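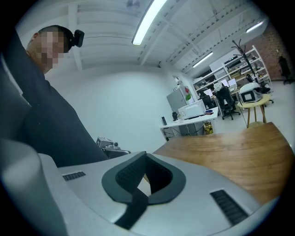 Headset up close by the table, seen from the handheld gripper. The head camera gets its own version.

I've been arguing with my friend Karla Lozano about this since August, so let me just put it in writing. I think robot people are way too in love with big numbers. Her group at Treltix has 3,769 demonstrations of someone picking things up with a handheld gripper, and she brings that number up a lot!

But what's in them? When I sat down and watched 103 of them in a row (yes, with snacks), most were the same grab, from the same side, at the same speed. A policy trained on that learns one move really well and then falls apart when you turn the object a little.

What I like better is filming from the wrist and the head together. The gripper view is great for the last few inches, but it loses the person — where they're looking, what they lean toward before they reach. Put a small camera on a headband and you get some of that back. Give me 500 clips with both views, in messy rooms with microwaves and coat racks in the background, and I'd take them over her pile.

Karla says syncing two cameras is a pain and I've never had to do it for nine hours straight. Fair. I still think she should throw out half the easy grabs and see what happens to the scores.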